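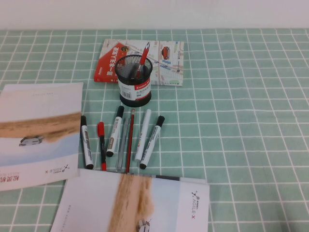
Pens laid out in front of the mesh holder, ready for a pick-and-place session.

Tips for teaching an arm to put pens away

Last updated: Nov 2, 2020

Clearing pens into a cup is a good first job to show an arm, whether you move it by hand or drive it with a remote. These notes come from the bench Jad Qudah and I share at Tultivero.

Use a gridded cloth. The lines make it easy to put the cup back in the same square between runs.

Mix the pens. Fat markers are easy to grab and a thin pencil is not, so practice on both. Leave a finger's width between them at first, then let them sit crooked.

Start with the cup nearly empty. Once there are four pens in it, the next one tends to catch on the others – come in high and lower slowly.

Grip near the middle of the barrel. If you grab the cap, it can pull off on the way up.

When guiding by hand, hold the arm behind the wrist and keep your own fingers out of the camera's view. With a remote, turn the speed down for the last two inches.

Fumbled a grab? Back off and try again in the same run if it's a small miss. If a pen rolls off the table, throw that run out and start over.

Take a break every two hours. Tired hands make jerky moves, and the arm will copy them.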